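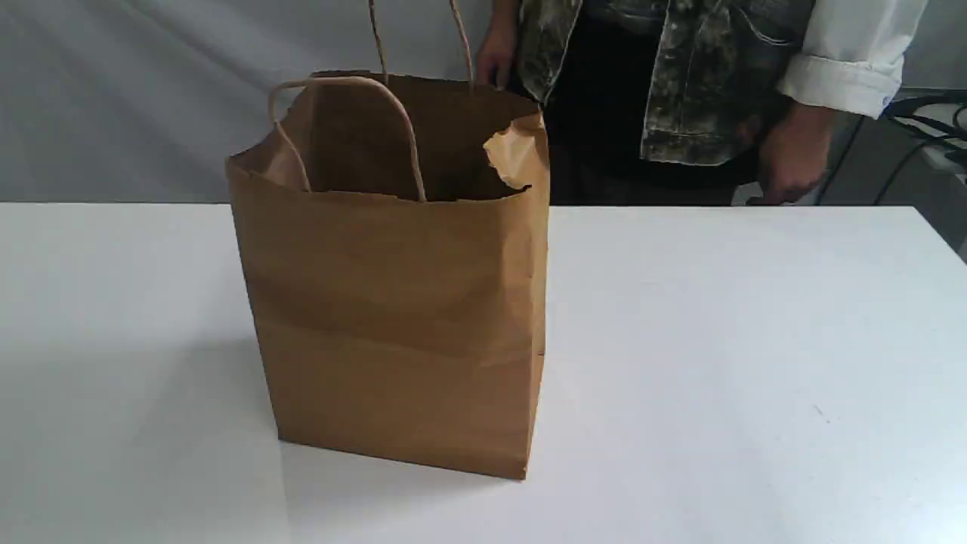 A plain brown paper bag on the white table, creased and a little torn at one corner, with plenty of carrying left in it.

The Bag Drawer: Pictures from Our Packing Table

Welcome to the August page! For anyone new, we're the little packing corner at the back of the Distgate swap shop, where things people no longer need get sorted, wrapped and carried off by people who do. Roos Cuypers asked me to put up a few words about bags this time — she has wanted a page on bags for ages — and I was glad to, because I have opinions on bags and very few places to put them.

We gave out 139 of them over the summer, and 74 came back to us, so please keep it up. Big ones, small ones, the soft old ones that feel almost like cloth, we'll take the lot.

The one I've chosen has no printing on it at all, and I confess those are my favorites. You can write a name straight across the front in marker and there's no shop logo to fight with. It has the twisted paper handles too, and I do love those (they're kinder on the fingers than the flat kind, at least to my mind).

You'll see the faint fold line across the lower half. I never bother smoothing those out. When we put bags away we fold them flat on the creases they already have, handles tucked in, and they go in the drawer under the Aerts shelf, the wide drawer that sticks.

As for the ragged bit at the top right, a strip of paper tape on the inside does nicely if you mean to carry books. For a sweater or a couple of dish towels I'd leave it be. Heavy things go in first and flat, then the soft things around them, and please, no jars without newspaper!

Bag drop-off is open from 11 until the shop closes, at the side door on the Homine lane. Seven or so in a bundle is easiest for us to handle, tied with string if you have any. Next time I'm hoping to write about boxes, and Roos has already started putting a few aside for me.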